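Locks, keys and two very patient arms: my morning at the Jitden open day
July
By Loredana D'Amico

I went to the Jitden open day meaning to stay for one coffee and ended up eating lunch there too. If you've driven past the old Bronano bakery building on the canal side and wondered what the new sign was about, that's them. They moved in over the winter, kept the loading dock and the terrible parking, and this month they opened the doors to anybody who wanted to come in and poke around.

Doors were at nine. By the time I'd found somewhere to leave the car there was already a line down the ramp, lots of kids, a few people in work boots from the Plasilar plant across the road, and a high school class with matching lanyards. A young man at a folding table was handing out stickers and he told me I was visitor number 79. I wore my sticker all day, it's still on my jacket.

They split us into groups of 11 and sent us around in a loop. You start in the machine shop, then the electronics benches, then upstairs to the long room where they do the robot work, and you finish in the old oven hall with pastries (good ones, from Valentini, gone by ten thirty, so plan accordingly if they do it again).

I'll be quick about the machine shop because I don't know much about machine shops. It was clean and it smelled like my grandfather's garage. Our guide let the kids hold a fresh-cut bracket each and compare it to one that had come out wrong, and they had to guess which was which. I guessed wrong. A girl of maybe eight was very kind about it.

The electronics benches were slower going, mostly because everybody wanted a turn with the magnifier. One of the technicians there used to fix televisions and she had opinions about modern solder that I could have listened to for another hour! She also told me that most of the calls she gets from upstairs are about cables. Cables rubbing, cables coming unclipped, cables that are two inches too short. I kept that in mind going up the stairs, and sure enough, purple cables everywhere.

The upstairs room is where the crowd was. They run several stations up there and each one has its own little job. One was folding dish towels, and it was about as good at it as my son is. One was sorting bolts into cups. The one I stood in front of longest was the lock station: two white arms with black grippers over a white tabletop, walls on the sides and back, and padlocks and keys laid out in between. There's a bigger brass padlock with the shackle up, a smaller one that's closed, and the keys are just lying on the table near them. The two grippers come in toward each other over the middle and you find yourself holding your breath, at least I did.

Why locks? I asked that, along with half the room. The answer I got was that a padlock makes you do everything at once. You have to pick up something small and flat, which is hard enough with fingers. Then one hand holds the lock steady while the other lines up the key, and then you have to push and turn without losing your grip. "If it can do a padlock I'll trust it with a jar lid," is how our guide put it.

They keep a score on a whiteboard by the door. The goal for the month was 91 good tries out of 100, and they'd written it up big and underlined it. I asked how close they were and got a laugh and a change of subject, so make of that what you will. I didn't see a lock get opened while I was up there. I saw a key get picked up, carried, and dropped, and the whole room went "ohhh" like at a ball game. Then the arms went back and started over, and we all leaned in again.

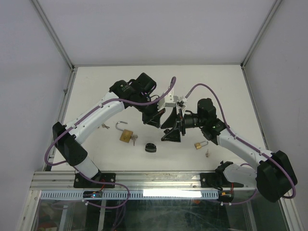
What people wanted to know

The questions part was held in the oven hall, with everybody sitting on crates and the last of the coffee going around. I wrote down as much as I could on the back of my parking slip.

First question, from one of the Plasilar people, was whether any of this was coming for his job. I was glad he asked it, and I thought the answer was fair enough. Jitden doesn't make a finished product yet. What they're after is small assembly work, the kind where you sit for a whole shift fitting one fiddly thing into another, and the woman running the session said they'd rather talk to the people doing that work now than surprise them later. He said he'd hold her to it. She wrote down his number.

Next up, a mom asked whether they teach the arms or program them. Bit of both, it sounds like. For the lock station a person guides the arms through the job over and over, and those runs get saved and used for practice. The staff take turns at it. Apparently your shoulders ache afterward, and there's one fellow on the team who is so much smoother than the others that they've had to ask him to slow down a little.

A boy from the high school class asked what happens if you use a different lock. Good question! They swap them around on purpose, he was told, different sizes and different spots on the table, so the arms don't just learn one lock in one place. He followed up by asking if they'd ever lost a key. Yes. Several. One went down behind a bench and they found it weeks later stuck to somebody's shoe.

I asked about the noise, because I'd expected a racket and there wasn't one. You can talk in a normal voice in that room. The bolt sorter is the loudest thing up there and that's only the bolts.

The last question was from a man at the back who wanted to know if they'd consider doing something about the parking. Big applause. They said they're talking to the city.

If you want to go next time

They're planning another one in the fall, no day picked yet. It's free, and you don't have to sign up unless you're bringing a school group. Closed shoes only for the machine shop, and they mean it, a lady in front of me had to skip that part in her sandals and wasn't happy. There's an elevator, but it's the old freight one and you need somebody from Jitden to run it, so ask at the sticker table when you come in.

Kids are fine. I'd say six and up will get something out of it, and younger ones will like the towel folder. Go early for the pastries. And if you get the chance, stay at the lock table past the point where your group moves on. Our guide let me hang back for a second round with the next bunch, and I picked up a lot more the second time through, like how the arms pause before they go in for a key, and how often the person at the controls tips their own head to the side while they're steering, as if that's going to help.

I stopped by the technician's bench again on my way out to say thanks. She was already on the phone with upstairs. A cable had come unclipped.

Comments

canalsidepat
We were in the group after yours and the pastries were GONE. Nice write-up though. My two talked about the towel robot all the way home and have not folded a single towel since.

R. in the Heights
I worked in that building when it was Bronano, nights, on the ovens. Strange to think of folks sitting on crates in there asking about robots. Did they keep the big clock over the loading dock?

Loredana D'Amico
Clock's still there, R.! It was running about twenty minutes slow when I left.

R. in the Heights
Then they haven't touched it.

mtb_dave
I still don't see why you'd need two arms for a padlock. I do mine one-handed on the bike rack every morning.

jo_k
Dave, yours is hanging on something. Try it with the lock loose on a table and then tell us.

mtb_dave
ok tried it. fair point

ninth grade dad
My kid was the one who asked about different locks. He's been very pleased with himself. Is there an email for the school groups? I think his teacher wants to bring the other class in the fall.

Related
Plasilar adds a second shift at the canal plant
Where to park downtown during the ramp repairs
Valentini bakery to stay open through the street work
High school shop class builds benches for the library garden
Freight elevators and other old things still working in this town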